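Plenty of mud, plenty of goals: talking to the new Jevum Rovers head coach

17/10/2021

It was still raining when I got to the Drerkbridge ground, and the new head coach was out on the far pitch in a borrowed coat, pulling up corner flags. Training had finished half an hour before. Most of the squad had gone in for their tea, but two of the younger defenders had stayed behind to practise long throws and the coach wanted to watch them finish.

"They asked if they could have another ten minutes," the coach told me as we walked back. "You don't say no to that. You just get wet."

We ended up in the small room behind the tea bar, where the heater works and the door doesn't quite shut. I had brought a page of questions and we got through maybe half of them, as the answers kept wandering off into old matches, which suited me very well.

The first thing I wanted to ask about was the move up from the women's reserves to the first team. Jevum have had a good reserve side for a while now, and last season they were a joy to watch, quick and brave on the ball and never happy with a draw. Was it hard to leave them?

"Very. I'd known some of those players since they were in the under-twelves. But a few of them have come up with me, and that was part of what I asked for when the club offered me the job. I said, I'd like to bring people through, and I'd like to be allowed to play them when they're ready. The answer was yes to both, so here I am."

The squad list now stands at 26, which is bigger than it has been in years. I wondered whether that made for some awkward chats when the team sheet goes up.

"It does, and I'd be fibbing if I said I enjoyed that bit. I try to speak to everyone before they see it on the wall. If you're left out, you should hear it from me and you should hear what I want from you next. Some of them argue. I like it when they argue! I had one player tell me I'd picked the wrong left back, and she went through the whole of the last match to show me why. She had a point as well. She started the next one."

That next one was the cup tie away at Ulivlow, and anybody who made the trip will remember it for a long time. Two down after 16 minutes, in a wind that was blowing goal kicks back over the line, and then that second half. I asked what had been said at the break.

"Less than people think. We'd been trying to play over the top into the wind, and the ball was coming straight back to us. So we talked about keeping it on the floor and getting the full backs higher up. Then I asked if anyone had anything to add, and our goalkeeper said she was freezing and could we please keep the ball up the other end. So that was the team talk, really."

They kept it up the other end. The equaliser came from a corner and the winner from a run down the right that I have now described to everyone in my family, some of them more than once. The travelling support made a tremendous noise for such a small group – my own voice was gone until the middle of the following week.
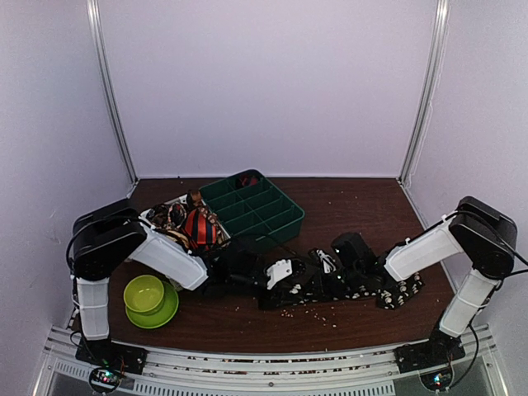 The coach is generous about Ulivlow, who were the better side for long stretches and who have a striker I would happily drive a long way to see. "They'll finish above a lot of teams this year. We got them on a day when the bounce of the ball went our way after the break. I told our lot to enjoy it on the coach home and then forget about it, because the league doesn't care what you did in the cup."

On the league, there is some ground to make up. Rovers have been very good at home and rather shy on their travels, and the coach has changed the warm-up for away games to try and wake everybody up sooner. There is more passing in tight squares and less jogging about. The players get a short small-sided game right before they go in to change, and it gets so fierce that bibs have been torn.

I asked about fitness, having heard a few groans about the hill at Strachan Park. This got a big laugh.

"Ah, the hill. Yes, we've been up the hill. It isn't a punishment, whatever you've been told. We do it early in the season and then we do it a bit less, and by December the legs are there when the pitches get heavy. I run it with them. I'm last every time, and they're very kind about it and clap me in."

There was one subject I had saved up, and that was the crowd. The last home game drew 346 people, and you could feel the difference from the moment the teams came out. There were children hanging over the rail all the way along the clubhouse side and a queue at the tea bar that never got any shorter.

"I walked out and thought there must be something else on," the coach said. "I've played in matches at this ground where I could have told you the name of every person watching, and their dogs. So to hear that roar when we scored, it gets you in the throat a bit. The players talked about it all week. One of them signed a shin pad for a little girl and said it was the best thing she'd done all season, and she'd scored twice."

The junior sessions have filled up on the back of it. There is a waiting list for the under-tens and the club is looking for more coaches, so if you have ever fancied it, go along and ask at the clubhouse. You don't need to have played to any great standard. The coach started out by putting out cones for somebody else's team and being told off for putting them in the wrong place.

And what would a good season look like from here? There was a long pause, and one of the young defenders put her head round the door to ask where the ball bag had gone.

"It's in my car," the coach told her, and then turned back to me. "I'd like us to win away from home and I'd like us to be hard to beat in the spring. I'd love another cup run. But mostly I want them turning up on a filthy night like this one and asking for another ten minutes."

Rovers are at home to Strachan in the next round. Kick-off is at the usual time and the tea bar opens an hour before.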